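Dicas para lavar e guardar o equipamento de futebol

26 de setembro de 2021
Por Madalena Henriques

Imprimir | Enviar por e-mail

Começou a época e cá em casa já há dois equipamentos por lavar a cada fim de semana. Adoro! (A sério, sentia falta disto.) Com os anos fui juntando uns truques que resultam mesmo.

A relva sai melhor se lhe pegarem logo: sabão azul e branco esfregado a seco na nódoa, seis horas de molho em água fria e só depois a máquina. Camisolas sempre do avesso, senão lá se vão os números das costas! E nada de amaciador, que deixa o tecido pesado e a cheirar a suor ao segundo treino.

As caneleiras lavo-as à mão no lava-loiça com um pingo de detergente, e a seguir passo a bacia toda com vinagre antes de lá voltar a comida.
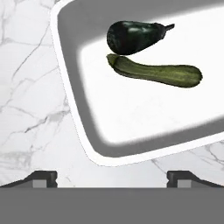
Legumes no lava-loiça.

Chuteiras: bater as solas uma na outra à porta, escova de unhas nos pitons e papel de jornal lá dentro durante a noite — nunca em cima do aquecedor, que a cola abre toda. A Noura Khoury, mãe de um guarda-redes, ensinou-me a lavar as luvas calçadas, como quem lava as mãos, e que diferença!

Em novembro, com a lama a sério, ponho um saco de 50 litros a forrar a mala do carro. Custa cêntimos e dura o mês inteiro.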